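Drevus Publishes Results of Side-by-Side Test of Hand-Held Grippers and Finger Pads

February 28, 2023

Drevus, which supplies parts and test services to automation teams, today released the results of a comparison of hand-held grippers used to record household tasks. The test covered two gripper bodies, the Vovov and the Mesteck, each fitted with three types of finger pad. The full report and the raw score sheets can be requested from the company at no charge.

The work began in December and was led by Lenka Rusnák, test manager at Drevus. Operators carried the grippers through ordinary pick-and-place jobs in furnished rooms, with soft goods, packaging, jars and kitchen tools as the objects. The same jobs were repeated with each combination of body and pad. An operator who finished a session on one body switched to the other for the next.

"Most published numbers for finger pads come from a bench and a clean metal block," Rusnák said. "Our customers ask us about paper bags and snack wrappers. We wanted scores for those."

Soft rubber pads scored best on thin packaging. Operators using them needed a second attempt on 2 percent of picks, against 33 percent with bare printed fingers. Foam pads came close to rubber on paper and cardboard but wore quickly, and the team replaced them after every 30 sessions. On glass jars the gap between rubber and foam was too small to report as a difference.

The two bodies performed much the same on light items. The Vovov has a shorter trigger pull, and operators preferred it for long sessions. The Mesteck opens wider and did better with folded blankets and large boxes. Its heavier front end drew complaints after 35 minutes of steady use, and the report recommends a break at that point.

Tidying jobs done with a pair of grippers, one in each hand, were scored separately. These took longer to learn than single-gripper jobs. Florante Dela Peña, who trained the operators, said the usual mistake was letting the two tools meet over the same container.

"People reach in with both hands at home and never think about it," Dela Peña said. "With a gripper on each hand you have to let one go first. After a day or so it stops being a problem."

Camera placement was also checked. A camera mounted low on the tool gave a clear view of the fingertips but lost sight of the target when the operator turned the wrist. Moving the mount higher fixed this in most jobs and made the fingers look smaller in the recording. Drevus has settled on the higher mount for its own work and will keep stocking both brackets.

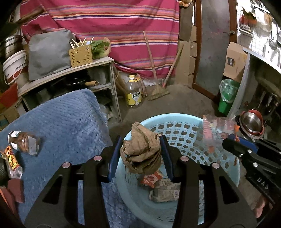
Can the rubber pads be fitted to grippers a team already owns?
Any gripper with flat parallel fingers can take them, as long as the finger face is at least as wide as the pad. Drevus sells the pads with adhesive backing or with screw holes.

Gittins, which molds the pads for Drevus, will begin offering a softer grade later this year. "We had the compound but no good reason to make it," said Tadhg Dunne, production manager at Gittins. "The wrapper scores gave us one." Prices for the current pads are unchanged.

A second round of tests will cover wet dishes and cutlery - two groups of objects left out of this report. Teams that want their own gripper included should contact Éabha Scanlon in customer projects at Drevus. Hardware must arrive with a spare set of fingers and a wiring diagram.

Press contact: Gráinne Gallagher, Drevus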